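Dedmont House Guest Rooms
Second progress report to the Trellska Fund
Period covered: January to June
Prepared by: Yu-na Yeo, project coordinator

1. Where we are now

When I wrote the first report, the upper floor of Dedmont House was still without heating and we had permission to use only the ground floor. I am glad to say that this has changed. The heating was approved in February and the fire inspection was passed in March, at the second attempt. Since April we receive families on both floors.

As the Fund knows, the house is for relatives of patients at the regional hospital in Mukivport who live too far away to go home in the evening. Most of them come from the islands and the northern valley. They pay a small amount if they can, and nothing if they cannot.

We now have 19 rooms open. In the application we promised this number for the end of the year, so on this point we are ahead of the plan. On two other points, the kitchen and the evening transport, we are behind, and I explain this in parts 4 and 5.

2. Use of the house

From January to the end of June we gave 3634 guest nights. One guest night means one person who slept one night in the house, children included. The first three months were quiet, as only the ground floor was in use. After the upper floor opened, the nights rose quickly and May was the strongest month.

The longest stay was 48 nights. This was a mother and her older daughter, while the younger child was in treatment. Our rules say that a stay longer than four weeks must be agreed again, and Kyu-ri Nam, who is responsible for the bookings, did this in good time. I mention it for the reason that the Fund asked last year if the rule is really used. It is used, and so far we did not refuse any extension.

We had to say no to some requests in May when the house was full. At that time we did not write down these requests in a regular way. Kyu-ri has kept a list from the first of June, and the next report will contain the figures.

3. Rooms and linen

The largest purchase in this period was beds and bedding for the upper floor. We compared offers from three suppliers and chose the middle one. The cheapest offer did not include delivery up the stairs, and the lift in the house is too small for a mattress.

We decided for plain white bedding in every room. There was some discussion about this. Chang-ho Jeon, who leads the housekeeping, wanted one colour for each floor so that the sets would not be mixed. In the end white was simpler, as everything can be washed together at a high temperature and a damaged piece can be replaced from any shop. Each bed has three full sets: one in use, one in the wash and one on the shelf.

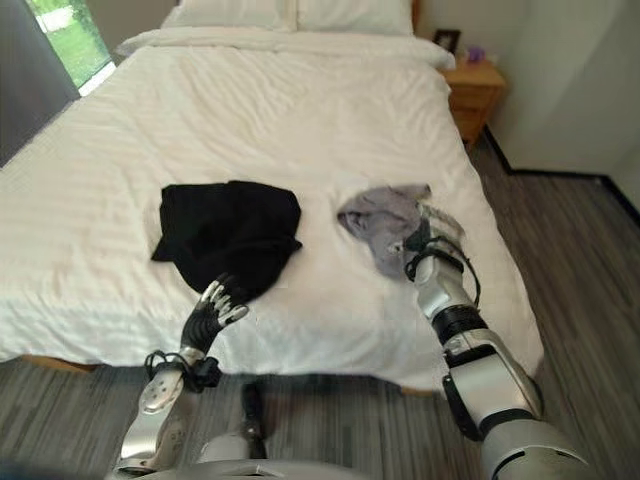
Washing was done outside the house until April, by a laundry in the harbour district. The service was correct, but the price went up two times in one winter and the collection was often late. With the agreement of the Fund we moved money from the line "external services" to the line "equipment" and bought two washing machines and one dryer. They stand in the old coal room, which is dry and has a good floor. The electrician had to come back once, as the first cable was not strong enough for the dryer. This extra cost is included in the accounts.

The housekeeping team has now a fixed order for the day. Rooms where the guests are leaving are done first, between ten o'clock and one o'clock, and rooms where the guests stay are done only if they ask. Several families told us that they do not like when someone enters while they are at the hospital. We changed the routine in May and since then there were no more complaints on this subject.

4. The shared kitchen

The kitchen should have been finished in April and it is not finished. I want to be open about the reasons.

The first one is the ventilation. The drawing which we received with the building did not show the chimney in the back wall, and the pipe could not go where the architect had placed it. A new drawing was made, and the city needed seven weeks to approve it. The second reason is on our side. We ordered the worktops too early, before the new drawing, and two of them had the wrong length. The supplier took back one. The other was cut and is used as a folding table in the laundry, so it is not completely lost.

At present the guests have a small room with a fridge, a kettle and two microwave ovens. It is enough for breakfast but not for a family who is staying for weeks. Sverre Wallin from the building company has confirmed that the ventilation will be mounted in August and that the kitchen can open in September. I have asked him for this in writing and the letter is attached.

To help in the meantime, the café Zoëga, which lies across the street, gives our guests a hot lunch at the staff price. We have no written contract for this. It was offered by the owner, and I would like to make a simple agreement in the autumn, so that it does not depend on one person only.

5. Evening transport

The plan was a minibus between the house and the hospital every evening until ten o'clock. In practice we managed it only on five evenings per week, and in two weeks of March only on three. We have at the moment nine drivers on the list, but several of them can not drive after eight o'clock.

Ayodele Iyamu took over the driving schedule in April and made it more stable. He moved the last trip from ten o'clock to half past nine, to fit with the change of the nurses and the end of the visiting hours. More guests are using it now than before, although it goes earlier. On the evenings without minibus we pay for a taxi. The taxi costs were higher than in the budget, and this is the only line where I expect that we will be over at the end of the year.

6. What the guests say

We put a short paper form in each room, with four questions and a free space. The answers about the staff and the quiet are very good. The answers about the kitchen are poor, as expected. A number of guests wrote that the walk from the bus stop is dark, and we have sent this on to the city together with a map.

One father wrote that he had slept in his car for the first three nights of his son's illness before a nurse told him about us. This is a thing we must improve. Kyu-ri has since visited the four wards with the most patients from far away and left cards with our telephone number, and the hospital's admission office has agreed to put the same card in the letter that goes home before a planned operation.

7. Money

The full accounts are in the attached table. Shortly said, salaries and heating are as planned. Bedding was a little under the budget. Building costs are over the budget for this half year, but the reason is that one payment for the roof came in January and not in December, and over the two years together the sum is the same.

I ask the Fund kindly to confirm two things before the end of August:

That the remaining money in the line "external services" can be used for the evening taxi until December.

That the final payment for the kitchen can be moved from the third quarter to the fourth.

8. Next six months

The kitchen comes first. After this we want to prepare one room on the ground floor for a guest who uses a wheelchair. The door is already wide enough, but the bathroom has a step of nine centimetres and the shower has to be changed. Chang-ho has asked for two offers and I will send them when they arrive.

We also need to find more evening drivers before the winter. Ayodele will speak at the rowing club and at the technical college in September, and he would be thankful for any other contact in Mukivport that the Fund can give us.

The house can be visited at any time with one day's notice. The best time is in the early afternoon, when the rooms are ready and most of the guests are at the hospital.

Yu-na Yeo
Dedmont House, Mukivport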